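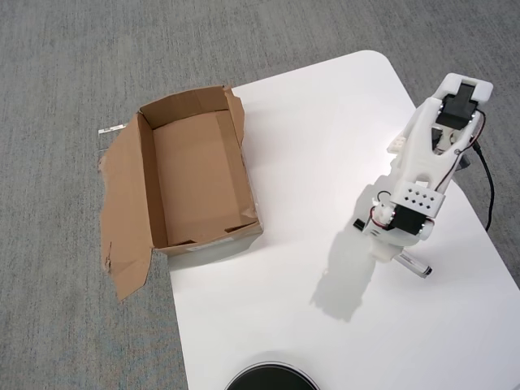

Open cardboard box on a white table.

How to Build a Set List for a Two-Half Folk Show

Posted Mon 24 April by Lorne Petrenko

Harpreet Marchand and I have been playing as a duo long enough to own a notebook with 186 songs in it. We can play maybe a third of them without one of us looking at the other in panic. The notebook is organized by the date we learned each song, so it's no help at all when you're in a parking lot forty minutes before doors, trying to work out what comes after the sad one about the ferry.

What follows is how we do it now. It works for a duo or small band playing two halves of forty-five minutes with a break in the middle. If you play festivals with a strict thirty minutes, skip to step 4 and be brave.

What you need
Index cards, one per song
A marker with a thick tip
A kitchen timer or a phone
A second person who will disagree with you

Step 1. Put every song you can play on a card

Only the ones you can play tonight. The ones you could play if you had a week go back in the notebook. Write the title large, and under it the key, the tuning or capo position, the tempo (we use slow, medium and "Harpreet's idea of medium"), and who sings lead. Our pile came to 29 cards, which was a humbling afternoon.

Step 2. Time them, including the talking

Play each song once with the timer running, then add your introduction. Do the introduction out loud. I used to claim mine took thirty seconds. Harpreet timed the one about my uncle's accordion at the Pultetmont library in March and it ran longer than the song. It's now written on the card as its own item.

Forty-five minutes usually holds nine songs if you're chatty and eleven if you aren't. Plan for nine and keep two spares.

Step 3. Sort by tuning before you sort by mood

Everybody wants to begin with the emotional journey. Begin with the tunings. Each retune costs a minute or more, and during that minute one of you will have to be funny. Group the open-tuning songs into one block per half if you can. If you have a second guitar, this gets much easier, and your back gets worse.

While you're at it, check the capo. Two songs in a row with the capo in the same spot is a small gift. Five in a row and the whole block starts to sound like one long tune with applause in it.

Step 4. Pick your four corners

These are the opener and closer of each half. Lay those cards down first and fill in the rest later.

Opener, first half: something medium that you could play with a cold and a broken monitor. You'll be listening to the room while you play it, so it can't need your full attention.

Closer, first half: a song with a chorus. People buy raffle tickets more cheerfully when they've just been singing.

Opener, second half: loud enough to be heard over the last of the coffee cups. We once started a second half with an unaccompanied ballad and sang most of it to people's coats.

Closer, second half: the one they'll hum on the way to the car. If you wrote it, wonderful. Ours is traditional.

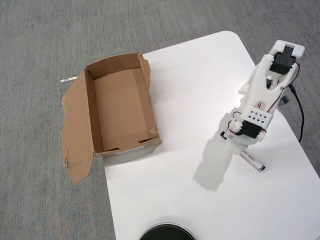

The box again, flaps open, gray carpet alongside.

Step 5. Fill in between

Now you can think about mood. A few rules we mostly keep:

No more than two slow songs together. Three if somebody in them survives.
Switch the lead singer at least every third song.
Don't put the same subject back to back. We have five drowning songs and they have to be spaced out like fence posts.
Put new material third or fourth in the first half, when people are settled and still feel generous.
If there's an instrumental, use it straight after the hardest vocal.

Lay the cards in two columns on the floor and walk away from them. Come back after a cup of tea. The problem will usually be sitting at number six.

Step 6. Cut for the room

A set that works in a living room can vanish in a big hall. The Sutherland seats 600 and has a ceiling you could lose a kite under, so the very quiet songs come out and anything with a stomp goes in. The Semel Arts Center holds 200, and there we can keep one whispery number per half, provided the bar is shut. In a place with a noisy fridge, find out what note it hums and choose your keys accordingly. I'm serious about this. We did a whole evening in Pallus in friendly competition with a B flat.

Step 7. Write it out big

Copy the final order onto one sheet per person, per half. Titles can be shortened, as long as you both know what "Boat 2" means. Include the key. Draw a box around the spares so you don't play them by accident. Tape the sheet where you can read it with your head up, since a floor list gives you a fine view of your own shoes and gives the audience your bald spot.

Encore

Keep one song back and leave it off the sheet. If they don't ask for it, you haven't lost anything, and no one in the front row has read the word ENCORE on your paper and felt put upon.

Changing it on the night

You will. Agree on a signal beforehand. Ours is that whoever wants to skip a song says "shall we move along?" near the mic, in a pleasant voice, and the other one goes to the next title with no argument until we're in the van. Afterward, mark on the cards what got dropped and what ran long. Ours live in an old tobacco tin with a rubber band around it, and the band needs replacing.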